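Kitchen table demo tips — hand-held grippers

Quick page for anybody recording kitchen tasks for a robot at home or in the shop. Written in a rush between batches, will tidy later. Last touched December 2025.

Table first. Clear it, wipe it, dry it. A streak of water shows up in every clip after that. Plain white top is fine, but check the overhead light — see-through plastic throws bright spots and you may want to shift the bowl a few inches.

Mark home spots. Small bit of painter's tape under each thing, where the lens won't catch much of it. Then move the spots every so often. We did 800 takes at the Birkwood bench with the bowl in one place and the arm learned that place. Nothing else. Put the bowl two inches over and it closed on air.

Grips. Squeeze slow. Thin plastic bowls bend at the rim and pop out. Go for the side wall, one finger in and one out, and keep off the spout. Spout is a weak grip and it twists.

Two hands: decide which one leads and stick with it the whole batch. Left holds the tool, right does the bowl, whatever suits. Swap halfway thru and you've got two batches.

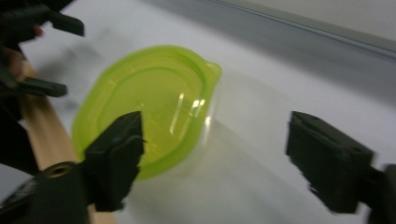
Speed is the big one. Everybody goes too fast. Your hand knows the way so it rushes, and the clip turns to mush. Count one-two on the way in, stop for a beat, close, stop again, lift. Feels silly. Do it anyway.

Long handles. Wooden spoons, dowels, that kind of thing — hold them up near the end and keep the other end out of your own camera where you can. Round ones roll in the fingers. A wrap of rubber band helps.

Finger pads. Flour and oil kill the grip. Dish soap, damp rag, let them dry all the way. Check the screws while your at it. Ours at Drarnley worked loose after 59 takes and the finger sat crooked for the rest.

Remote control insted of by hand? Same rules, only slower. There's lag. Don't chase it — move, wait, look, move.

Bad takes. Drop something, keep recording, pick it back up, finish. Tag it as a drop. Recoveries are worth having. What you throw out is the ones where you stopped to scratch your nose or answer the phone.

Breaks. Wrist goes before your head does. I quit a batch at 79 takes, get coffee, come back.

File names: task, bowl, hand, number. Do it the same day. I had 2646 clips in one folder in May and lost a weekend to it.

Still to add: lids, pouring, sponges.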